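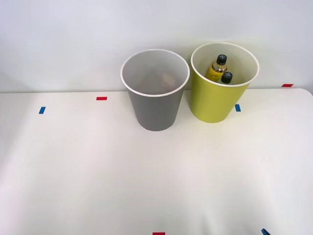
I spent most of this week on the planner and very little of it on the arm. The sorting task is simple on paper: pick a bottle, decide gray or yellow-green, drop it in. The old code planned every move from scratch, and on a bad run it tried 900 paths before it gave up.

Réka Vida suggested caching the approach poses, so now Padon keeps a table of 145 of them and only plans the last stretch. The table loads at startup. I still need to rebuild it by hand if a bin gets moved off its spot. 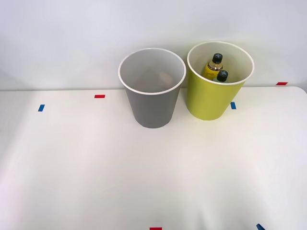 *Kandside Notes, no. 7*

Perception is the weaker half. Two black caps close together in one bin come back as a single blob in the mask, and then the count is wrong and the task state never reaches "done." I tried splitting on the yellow label, which helps with one bottle and does nothing for the pale one next to it.

Larasati Wattimena has a branch that fits circles to the caps. I'll merge it once the tests pass on my machine. Two of them fail on a missing config file, so that's tomorrow morning.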